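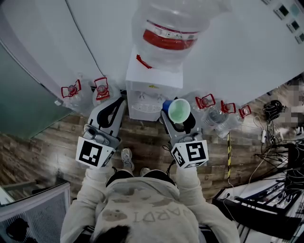 Figure 6. Cup held in the right hand-held gripper, facing the dispenser.

Support / Farnen Hand Gripper / Faults and Safety
Reading time: 2 min

6.3 Grip loss during cup and liquid tasks

Fault G-20 is logged when the finger gap changes by more than 2 mm while the trigger is held steady. The usual cause is a worn finger pad or a cable pulling on the trigger housing.

CAUTION: Stop the task at the first G-20. Do not catch a falling cup with the other gripper. The housings are not sealed against water.

1. Lower the gripper and set the cup down on a flat surface, clear of cables and power strips.
2. Release the trigger and end the recording. Mark the take as failed.
3. Unplug the gripper cable at the wrist end.
4. Check both inner pads for splits, glaze or lifting corners. Replace pads in pairs.
5. Re-route the cable along the forearm with enough slack to straighten the elbow — tape it at the cuff if it still drags.
6. Reconnect, wait 20 seconds, then run the open-close test for 40 cycles.
7. Repeat the task with an empty cup before using water.

NOTE: Fill cups to no more than 300 mL. Soft-walled cups flex under load and can trip G-20 with good pads fitted.

If water enters the housing, leave the unit unplugged and return it to the Sutherland depot. Do not dry it with a heat gun.

Section revised in October by Tariq Kazmi.

Related articles
6.2 Marker not detected
6.4 Trigger sticks or returns slowly
7.1 Ordering finger pads
Plurberg dock: charging faults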